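3.2 Task Design and Recording Procedure

The jewelry task was the second of the two household tasks assigned to the student teams in the Plisance course project. The first task, folding small cloths, had been used in an earlier offering of the course and is described in Section 3.1. The jewelry task was new. It was proposed by the students themselves during the planning meetings in April, on the grounds that every household contains a box of small items that need to be put back, and that such items differ widely in shape and stiffness. A bangle keeps its form when it is lifted. A strand of beads does not, and a fine chain will follow whatever it is caught on.

Each team received a pair of hand-held grippers and the written protocol, and was asked to record in ordinary rooms at home. The laboratory at Flistach was available for practice, but no laboratory recordings were admitted to the final set. Teams were free to choose the surface, the container and the items. The protocol required only that the container be open at the start, that at least one flexible item be included, and that both grippers be used in the course of the recording. Teams were told not to clear or rearrange the rest of the room.

A recording was counted as complete when all items named on the team's task sheet were inside the container and both grippers had been withdrawn. Recordings in which an item fell to the floor were kept and marked as such. Those in which a student touched an item directly with the fingers were removed. After this step the set contained 439 recordings, from a planned total of 500. The shortfall was largest in the first week, when several teams had not yet learned to approach a strand from the side and closed the fingers on the cloth beneath it.

The grippers have two fingers driven by linkages, with soft pads on the gripping surfaces. Students reported in their logbooks that the opening distance was the setting they adjusted most often. A wide opening made it easier to come down over a tangled strand but hid part of the surface from the wrist view, and several teams changed their approach for this reason. The logbooks also show that printed cloths slowed the work of labeling. Annotators using the Nudent labeling tool were asked to mark the outline of each item, and they spent longer on recordings in which the background carried a strong pattern of its own. No recordings were excluded on this basis. The authors considered patterned surfaces to be a normal condition of home use and judged that their removal would have weakened the set.

At the close of the course, 19 students completed a written survey on the two tasks. The open comments on the jewelry task dealt mainly with its difficulty and with the order in which items should be taken. Figure 2 shows the task as recorded from one of the grippers.

Figure 2. Jewelry task in a bedroom setting, with a bangle and beads in the open box and further pieces on the printed cloth.

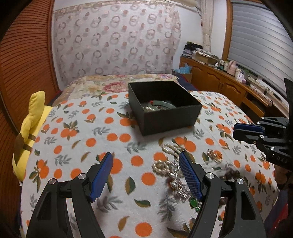 Từ wrote in the survey that the chain should have been a task of its own, that two weeks of practice with the bangle had taught the team almost nothing about it, and that a future class would do better to begin with the tangled items while there was still time to fail at them.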